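About Jirnia

Welcome, and thank you for finding your way to us. We are a small company in Penddale, tucked in behind the old seed merchant's, and for the past 8 years we have been asking one rather plain question: can a machine do an ordinary chore yet? We don't mean welding car doors, which machines have managed very nicely for longer than most of us have been working. We mean the fiddly jobs at the back of a shop or on a kitchen worktop, the kind you do with half your mind on lunch.

The short answer is "some of them, on a good day", and the long answer is more or less why the company exists! A great deal of our work begins in simulation, where two robot arms can have a go at a job over and over without anybody having to sweep up afterwards.

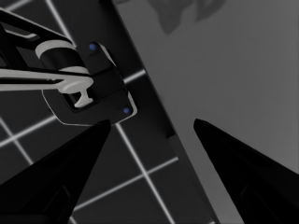
We started with household things, as everybody seems to, and our very first project was folding tea towels. It took us most of a winter and we still wouldn't let it near your linen cupboard. Since then we have worked through pairing socks, emptying the top rack of a dishwasher and sorting a drawer of mixed screws, and we keep a running list of chores that people have written in to suggest. There are 169 on it at the moment. We call a chore "done" when an arm can manage it all afternoon with no help from us, and by that measure we have five. We were hoping for more by now, but they are a good five and we're fond of them.

The shop floor has turned out kinder to us than the kitchen (parts tend to be the same shape twice running, which socks are not), and so a good deal of our time now goes on small assembly. Picking up a gear is easy enough. Putting it where it belongs, square and the right way up, next to another one whose teeth have to meet it, asks for a sort of patience in the fingertips that people have without ever thinking about it.

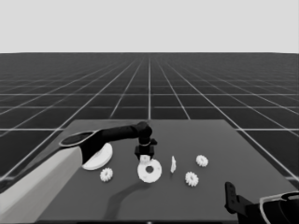
Our longest-running piece of work is called Nakajima, and it is all to do with that last little bit of a job, when a part is nearly home and wants a nudge. We have logged 1527 attempts under that name so far and written a note on each, including the dull ones. Vevness is the newer project and looks at what an arm ought to do when it has dropped something, a question we feel well qualified to study.

We sell our findings, not robots. If you run a workshop, a laundry or a packing room and you are wondering whether it's time to buy a machine, we will come and watch the job being done, try it ourselves (badly, usually) and tell you what we think. Quite often we say to wait a year or two, and we charge the same for that.

Visitors are very welcome. We have an open afternoon every October from two o'clock, with tea and a tour of the benches, and you are free to bring along a chore of your own for the list. The door is the green one at the side of the yard, and the bell needs a good firm push.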